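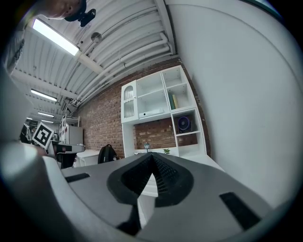 手持式夹爪的日常维护

手持式夹爪是一种由人握在手里操作的机器人末端工具，用来在没有机械臂的情况下记录抓取动作。操作者两手各持一只，像平常一样收拾桌子、摆放杯子、拿起一盆小植物，夹爪则把开合与位姿一并记下来，供日后训练机械臂使用。它的结构比整台机器人简单得多，正因如此，许多工作室起初并不太在意它的保养，等到数据里出现莫名其妙的抖动，才想起回头看看手里的工具。本条目以Skistmont工作室的Gritivholm双手工位为主，介绍这类工具从开箱装配到日常检修的一般做法。

构造

一只手持式夹爪大致包括握持部分、一对相向运动的爪指、爪指内侧的接触面，以及用于定位的标记。Gritivholm工位采用立方体标记，朝外的各面印有黑白方块图案，装在靠近手腕的位置。立方体的好处在于，手腕转来转去的时候，外部相机总还能看到其中一两个面，不至于一翻手就丢了位置。

除了立方体，工位还备有一张平面标记卡，图案较大，外面有一圈黑框。卡片在开工前使用，由另一人举到镜头前，慢慢倾斜几个角度，让各路相机先对上同一个坐标系。老用户常说，举卡片的人手稳不稳，一上午的数据好不好，多半在这时候就定下来了，这话虽有些夸张，倒也不无道理。

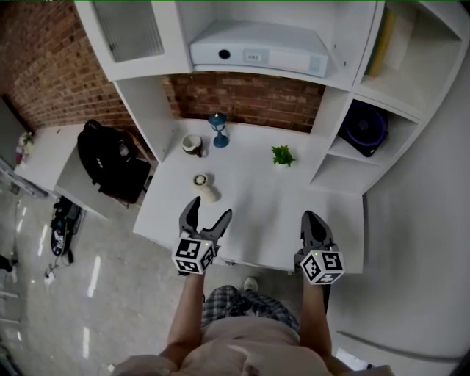
工位布置

桌面以浅色、哑光为宜，物件之间要留出爪指完全张开的余地。初次布置的人往往喜欢把东西摆得满满当当，觉得这样才像真正的生活环境，结果左右两只夹爪刚一伸进去就互相磕碰。比较稳妥的办法是先放三四样大小、形状各不相同的东西，例如一只带把的杯子、一盏小灯、一盆矮矮的植物，做顺了再慢慢添。架子上的书和文件盒也可以编入任务，不过取放时手臂要抬高，立方体容易被隔板挡住，最好事先空手走一遍。

地面反光是另一件值得留心的事。光滑的水泥地会把顶灯映成一条条亮带，有的相机会因此自动压低曝光，标记上的白色随之发灰，识别率也跟着往下掉。Gritivholm的做法是锁定曝光，并在每天开工时重新核对一次。

日常检查

每次使用之前，应把两只夹爪分别张到最大，再缓缓合拢，听一听有没有沙沙的摩擦声。合拢后对着光看爪尖，两边应当同时碰到，若有一侧先到，多半是连杆的螺钉松了。Skoryk型夹爪的连杆每侧有3颗螺钉，须交替拧紧，切不可先把其中一颗拧到底，否则爪指会微微偏向一边，看不大出来，夹薄东西时却总要滑脱。

接触面用微潮的软布擦拭即可，不要用酒精。胶面沾了灰以后会变滑，操作者便不知不觉加大握力，手累不说，记录下来的动作也会显得生硬。标记图案只宜用干布轻拂，若边角起翘，应整面更换，千万别图省事拿胶水去补，胶水干了会反光，比翘边还要麻烦。

校准

新装或拆修之后必须重新校准。操作者持夹爪在桌面上方缓慢画弧，手腕依次内旋、外旋，转动总幅度不少于90度，左右手各做2遍。Gritivholm的校准程序要求每只夹爪至少采到191帧有效画面，不足时会提示重来。画弧时宁可慢些，许多人急着开工，草草一挥，反倒要多做好几回。

常见故障

开合数值跳动，最常见的原因是线缆在手腕处反复弯折。换线时应在腕部留一个松松的弯，用布带而不用硬扎带固定，布带拆起来方便，也不会把外皮勒出痕迹。

位置忽然漂移，则应先看立方体是否装牢，用指尖轻轻一推便知。若立方体纹丝不动，再去查相机支架，支架被椅子或背包碰过一下，是这类工位里极常见的事，因此Skistmont要求个人物品都放在支架够不到的地方。

爪指回弹无力，一般是弹簧疲劳。弹簧须成对更换，只换一根的话，左右两指的快慢会有差别，过不了几天又得拆开。

存放

收工后夹爪应保持微微张开，平放在衬有软垫的盒子里，让接触面彼此不压着。Erley收纳盒为立方体标记留了凹槽，盖上盖子后不会磨到图案，在夹爪数量较多的工作室里用得不少。盒内可附一张小纸条，写明上次换过哪些零件，下一位使用者拿到手时心里便有个数。

相关条目：末端执行器；视觉标记；双手操作；相机标定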